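Wulia: weighting the grasp changes
2021-10-06

The short result first. Behaviour cloning on 2,000 teleoperated folding episodes, with the loss weighted towards the steps on either side of a gripper opening or closing, fails on 9 of 100 evaluation runs. The same network with a flat loss fails on 33 of 100. Network, data, optimiser and number of training steps are the same in both cases. I had expected an improvement but a smaller one, and I spent most of May looking for a leak between the training and evaluation sets before I was willing to write any of it up.

The flat-loss version is the one I have been calling Bretard in earlier posts. The weighted one is Wulia. Neither name stands for anything.

The task is unchanged from last time. Two arms are mounted at the front of a white table with walls on three sides, a garment is taken out of a basket, flattened, folded and put on the stack at the back left. A run counts as a success if the garment ends up on the stack with all of it above the table and no sleeve trailing. I score from the overhead recording, and I score each set in shuffled order with the model name removed from the file. A run also fails if it goes past the time limit, which in practice means the policy has got stuck opening and closing over the same bit of cloth.

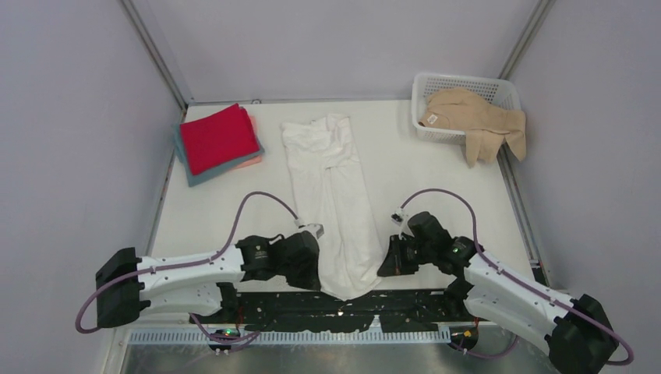

Garment laid lengthwise, lower end over the front edge of the table, a gripper at either side.

Now the reason for the weighting. In a folding episode the arms spend most of their time travelling. Travel is easy to predict and the errors it produces are forgiving: a wrist that arrives slightly high gets corrected on the next step. The grasp is different. If the jaw closes a little too early it closes on air, or on one layer when there were two, and everything afterwards is outside anything the operators ever demonstrated. A flat mean over time steps gives the network very little reason to care about those moments. In our recordings they are a small share of the steps and they account for nearly all of the failures.

So each step gets a weight that depends on its distance in time from the nearest change in gripper command. The weight is a plain triangular bump with a floor. The floor matters. With no floor the arms became vague in transit and two of the early checkpoints drove a wrist into the side panel at low speed. With the floor too high you are back at Bretard. I tried a Gaussian in place of the triangle and could not measure any difference, so the triangle stayed.

The bump is also asymmetric. The approach side is longer than the departure side. I arrived at that by plotting the validation error against time to closure and seeing that the error starts to grow well before the jaw moves, at the point where the operator has evidently chosen which fold of cloth to go for and the network hasn't.

One warning for anyone copying this. The gripper command in our logs chatters. Operators squeeze, relax a bit and squeeze again, and a naive change detector will put a bump on every one of those. I median-filter the command and then apply hysteresis. The first version had no hysteresis and was worse than the flat loss, and for a week I believed the idea did not work.

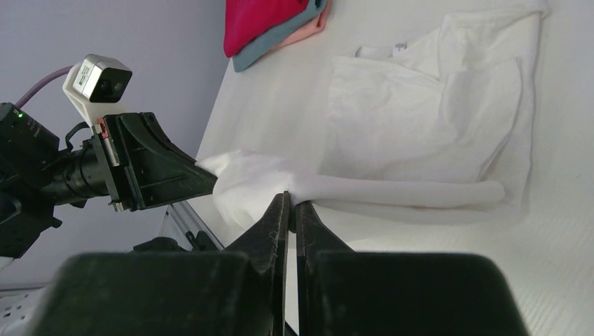 Sleeves remain the hardest part and deserve separate treatment. When both arms are working on the same piece of cloth, the moment that matters for one gripper is decided by what the other is doing. The original code computed the weights per arm, with each arm's loss scaled by its own closures only. That is wrong in cases such as the left jaw holding a bunch of white fabric while the right fingers sit where the bunch runs out into the long rolled sleeve. The left arm's command is constant, so its weight had dropped to the floor, yet a small drift of the left wrist at that point moves the cloth under the right fingers. Wulia now takes the larger of the two arms' weights and applies it to both. I changed nothing else when I made that switch, and most of the remaining sleeve failures went with it.

The wrist views help more under the new loss than under the old one. I ran the ablation both ways. Removing the wrist cameras from Bretard made it a bit worse; removing them from Wulia made it a lot worse. My reading is that the flat loss never pushed the network to use the close view properly in the first place, and the overhead view is good enough for moving between places. I have not tested this reading beyond the ablation and would not lean on it.

I also looked at whether the improvement comes from the weights or just from a larger effective learning rate at the grasps. Normalising the weights to a mean of one within each batch keeps the overall scale of the loss fixed, and the result holds. I swept the learning rate for Bretard as well. Its best setting was the one I was already using.
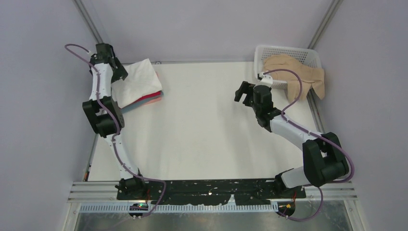 The failures that are left do not look like the old ones. Bretard mostly failed at the first grasp. Wulia gets through the folding and then loses the run at the stack, either by letting go too early or by dragging the top layer sideways on the way out. The release is a gripper change like any other, so it is already weighted, and I don't think more weight is the answer. The height of the stack varies from run to run and the demonstrations cover tall stacks poorly. That is a data problem. We will record more of them.

The other open item is transfer. The Vondráček cell at Drundside has the same arms on a different table height, and the only thing I have run there so far is a smoke test with no scoring. It picked cloth up. I wouldn't read anything into that yet. The camera calibration on that cell needs redoing before a proper comparison, and the gripper logs use a different sample rate, so the filter constants have to be rescaled along with the bump widths.

Code for the weighting is short enough that I will put it in the next post together with the hysteresis thresholds. The evaluation recordings are too large to host on this server. If you want them, write to me and say which of the two sets you need.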